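We use cookies to improve your reading experience. Accept | Manage preferences

3.2 Dry goods and the work surface

Kitchens in the Milau study were shared, and dry food was seldom left in the packet it was sold in. Most households moved seeds, grains and spices into clear plastic containers with lids. Roya Alipour's interviews suggest that labels were thought unnecessary when the contents could be seen through the side. Two participants said they judged when to buy more by looking at the level. The table served for both storage and preparation, so containers often stood next to knives and pans (Figure 7). 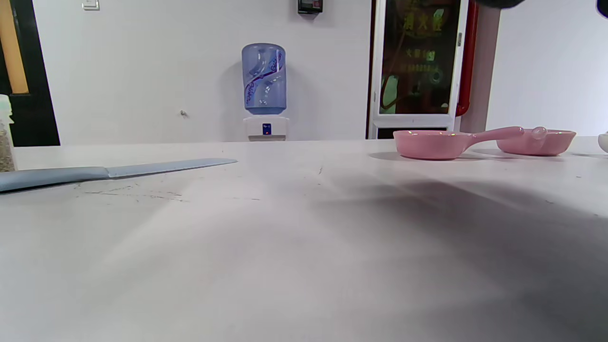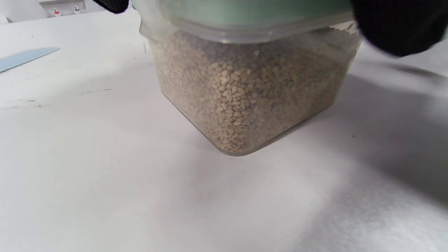

Figure 7. Dry goods in clear lidded containers at a white table. First picture: dark, speckled contents, at far left by the knife. Second picture: pale granules, container held above the tabletop.

Lid colour was not treated as a code in any household, although Tahmineh Ebrahimi had expected it to be. When asked, participants said that lids were matched by fit. Pans were kept within reach of the table in eight of the kitchens visited, and several participants described clearing only one end of it before cooking. We return to this habit in Section 4, where the Zendeswood kitchens are compared.

Related items
Yazdani and Soltani: Shelves, tables and shared cooking
Tóth: Storing grain in small kitchens

Last updated: July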